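Kedgate gripper and camera trials (simulated)
README, December 2024
Kept by Ecaterina Sârbu and Virgil Mihăilă

What this is

Kedgate is a set of simulated two-arm tabletop episodes. We put it together to check a claim that kept coming up at Hosbridge: that a wrist camera alone is enough to compare two finger designs. We doubted it going in and we still have doubts, so read the numbers with that in mind.

There are 300 episodes. Of these, 240 are meant for comparison and the rest are calibration runs with no task. Every episode uses the same room and the same two arms. The objects include a can, a service bell and an orange tray.

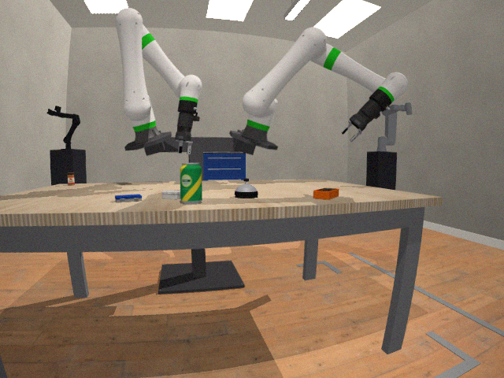 The two finger sets are called Pellegrini and plain. Both are parallel-jaw and both run off the same controller settings, which was harder to arrange than it sounds. An earlier release in March let the closing force differ between sets, and any ranking made from it should be thrown out.

Camera views

Each episode has a room view and a wrist view. The wrist view is good for seeing the gap between the pads and not much else. In plenty of episodes you can't tell from it which object the arm is meant to be near.

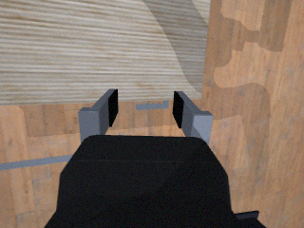

Wrist view, fingers apart, nothing held.

We were told the wrist stream would do most of the work. Our own labellers went back to the room view again and again, and their labels from the wrist stream alone didn't agree well enough to publish. They're in the extras folder if you want to argue with us.

Known problems

Contact is the weak spot. The simulator is kind to thin fingers, and a grasp that holds in these files may well slip on a real bench. Colour and lighting barely change between episodes, so a model that does well here hasn't shown it can cope with a different room.
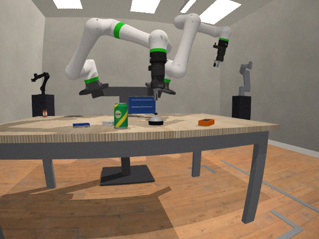
Higinio Aguirre wrote back after reading the draft that we were being too hard on the simulator, and that the ranking of the two finger sets would probably survive on hardware even if the success rates didn't. He may be right. He hasn't tested it and neither have we, so the card makes no claim either way.

Layout of the files

episodes/ has one folder per run, each with both views and the joint log
labels/ has the outcome, the finger set and the labeller's initials
extras/ has the wrist-only labels and the calibration runs
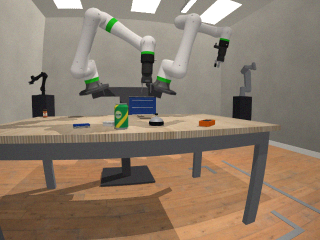
Joint logs are sampled at 200 Hz and the views are not, so line them up by timestamp and don't trust the row numbers. The grip width column is the commanded value. Measured width is missing from this release, and Rirnville has the script that should restore it.

Please report errors to Esther Athumani with the episode folder name.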